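The Salt Ledger
A novel by Boglárka Simon
Translated by Geeta Bansal

Paperback, 246 pages
Publisher: Mindo
Language: English
Condition: New
Availability: In stock

The Salt Ledger follows three generations of the Tóth family, who keep a small trading house on a lake shore and write everything down. The book opens with the grandfather's death and the discovery of his account book, which has 3,695 entries in it. Most are ordinary: salt, rope, lamp oil, a cow sold at a loss. A few name people the family has never heard of. His granddaughter Ilka starts to look them up, and the novel moves back and forth between her search and the years when the entries were made.

Simon writes short chapters and keeps the dialogue spare. The first part is slow, and readers who want a mystery with a quick start may lose patience with it. The second part, set over one September when the lake floods the lower town, is the best thing in the book. The storeroom chapter has been read aloud at our evening group twice and holds up well both times. There is also more comedy than the cover suggests, nearly all of it from Ilka's great-aunt, who corrects other people's memories and gets her own wrong.

Geeta Bansal's translation reads easily. She leaves a handful of trade words as they were and explains them in a two-page glossary at the back. Her afterword talks about the account entries, which rhyme in places in the original, and how she dealt with that.
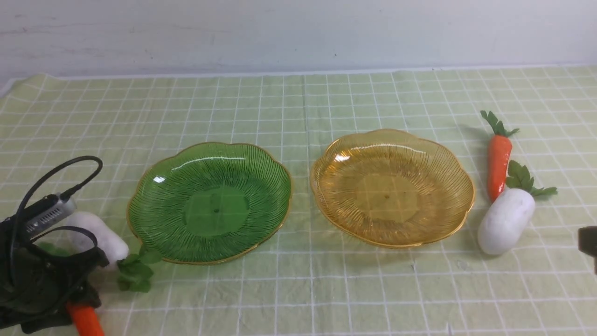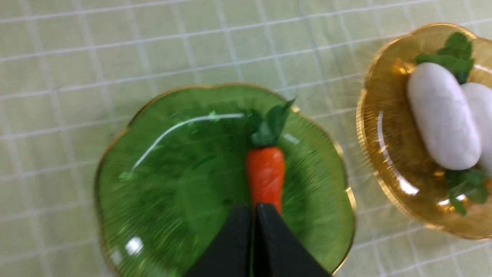
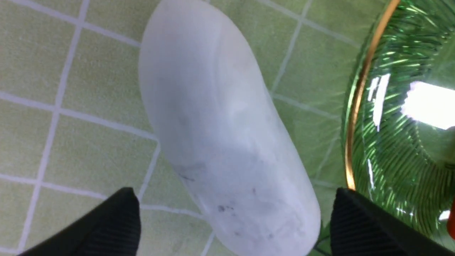

This is the second of Simon's novels to come out in English. The first, The Ferry Clerk, shares one minor character with it, but the two can be read in either order. If you have read neither, start with this one. The Ferry Clerk is longer and has a large cast that is hard to keep straight without the family tree, and the family tree was left out of the paperback.

Format notes
The paperback has a sewn binding and cream paper. Type is on the small side. A large-print edition is published by Nuvero and can be ordered through us, but it ships separately and takes longer. The hardcover had a print run of 700 and is sold out. We have no used copies at present.

Suitable for
Adult readers and older teens. There is a drowning in the second part and some strong language in the last.

Reading groups
Groups ordering six copies or more get the discussion sheet at no charge. It has questions on each part and a map of the lake. Please write "group order" in the comments box at checkout so that it goes in with the books.

Shipping and returns
Orders leave our Fundness shop within two working days. Unread copies can be returned within 100 days with the packing slip. Large-print copies are ordered in for you and can only be returned if they arrive damaged.

Page last updated 20 April 2025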